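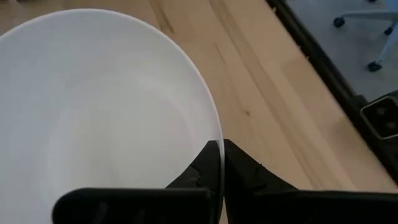 4 Ersteinrichtung der Basisstation

Dieses Kapitel gilt für die Gendora Basisstation mit Mobilteil Trerkuson 2. Wenn Sie ein weiteres Mobilteil an einer bereits laufenden Station anmelden möchten, lesen Sie bitte gleich in Abschnitt 4.4 weiter.

4.1 Basisstation anschließen

1. Stecken Sie das Telefonkabel in die Buchse TEL auf der Rückseite der Basisstation, bis es hörbar einrastet.
2. Stecken Sie das andere Ende in die Telefonbuchse Ihres Routers. Bei Routern mit mehreren Telefonbuchsen verwenden Sie die erste.
3. Führen Sie beide Kabel durch die Zugentlastung an der Unterseite.
4. Schließen Sie das Steckernetzteil an die Buchse DC an und stecken Sie es in die Steckdose.
5. Warten Sie, bis die Anzeige an der Vorderseite dauerhaft grün leuchtet. Der erste Start kann mehrere Minuten dauern.

Vorsicht: Verwenden Sie nur das mitgelieferte Netzteil. Netzteile älterer Kurura-Stationen haben denselben Stecker, liefern aber eine andere Spannung und beschädigen das Gerät.

Hinweis: Die Station hat keinen Netzschalter. Solange das Netzteil eingesteckt ist, ist sie in Betrieb.

Hinweis: Bei Stromausfall können Sie nicht telefonieren. Das gilt auch für Notrufe.

4.2 Akku einlegen und laden

1. Schieben Sie den Akkufachdeckel am Mobilteil nach unten ab.
2. Verbinden Sie den Akkustecker mit der Buchse im Fach. Das rote Kabel liegt dabei links.
3. Legen Sie den Akku flach ein und achten Sie darauf, dass das Kabel nicht über dem Rand liegt.
4. Schließen Sie den Deckel.
5. Stellen Sie das Mobilteil mit dem Display nach vorn in die Ladeschale.

Im Display erscheint das Batteriesymbol mit laufenden Balken. Laden Sie den Akku vor dem ersten Gebrauch vollständig auf. Am einfachsten geht das über Nacht. Während des Ladens kann sich das Mobilteil erwärmen.

Vorsicht: Setzen Sie keine handelsüblichen Einwegbatterien ein. Es besteht Explosionsgefahr.

Erscheint nach dem Einstellen in die Ladeschale kein Batteriesymbol, war der Akku längere Zeit entladen. Lassen Sie das Mobilteil in diesem Fall stehen und prüfen Sie die Anzeige nach einer halben Stunde erneut.

4.3 Sprache, Uhrzeit und Rufnummer einstellen

Beim ersten Einschalten startet der Einrichtungsassistent. Sie können ihn mit der Auflegen-Taste abbrechen und später über Menü > Einstellungen > Assistent wieder aufrufen.

1. Wählen Sie mit der Steuertaste die gewünschte Sprache und drücken Sie OK.
2. Wählen Sie das Land, in dem Sie das Telefon betreiben. Davon hängen der Wählton und das Format der Rufnummern ab.
3. Geben Sie Datum und Uhrzeit ein. Die Uhrzeit wird im 24-Stunden-Format erwartet.
4. Geben Sie Ihre Ortsvorwahl ein. Sie wird bei der Suche im Telefonbuch mit berücksichtigt.
5. Drücken Sie OK, bis im Display der Ruhezustand angezeigt wird.

Hinweis: Überträgt Ihr Anbieter Datum und Uhrzeit mit dem ersten Anruf, werden die eingegebenen Werte überschrieben. Die Umstellung auf Sommerzeit erfolgt dann ebenfalls über das Netz.

4.4 Weiteres Mobilteil anmelden

1. Halten Sie die Suchtaste an der Basisstation gedrückt, bis die Anzeige grün blinkt. Die Station ist nun für kurze Zeit im Anmeldemodus.
2. Öffnen Sie am neuen Mobilteil Menü > Einstellungen > Anmelden.
3. Geben Sie die System-PIN ein. Im Lieferzustand lautet sie 0000.
4. Bestätigen Sie mit OK und warten Sie auf den Signalton.

Das Mobilteil erhält die nächste freie interne Nummer. Hören Sie statt des Signaltons drei kurze Töne, ist der Anmeldemodus bereits beendet. Beginnen Sie wieder mit Schritt 1.

Mobilteile der Reihe Kurura 387 lassen sich anmelden, zeigen aber nur die Rufnummer und keinen Namen an. Das Modell Kurura 728 wird vollständig unterstützt, sofern die Basisstation auf dem aktuellen Softwarestand ist.

4.5 System-PIN ändern

1. Öffnen Sie Menü > Einstellungen > Sicherheit > System-PIN.
2. Geben Sie die bisherige PIN ein und drücken Sie OK.
3. Geben Sie die neue vierstellige PIN zweimal ein.

Wenn Sie den Anrufbeantworter aus der Ferne abfragen wollen, müssen Sie die PIN ändern. Mit 0000 bleibt die Fernabfrage gesperrt.

Haben Sie die PIN vergessen, müssen Sie die Station auf die Werkseinstellungen zurücksetzen. Telefonbuch und Anrufliste gehen dabei verloren, die angemeldeten Mobilteile bleiben erhalten.

4.6 Funktion prüfen

1. Drücken Sie die Abheben-Taste. Sie hören den Wählton.
2. Rufen Sie Ihr Mobiltelefon an und prüfen Sie, ob die richtige Rufnummer übertragen wird.
3. Rufen Sie vom Mobiltelefon zurück. Alle angemeldeten Mobilteile müssen klingeln.

Klingelt ein Mobilteil nicht, prüfen Sie, ob der Rufton ausgeschaltet ist (durchgestrichene Glocke im Display). Bei Rauschen oder Aussetzern stellen Sie die Basisstation weiter vom Router entfernt auf.

Deutsche Fassung: Evaristo Barajas, Stand Februar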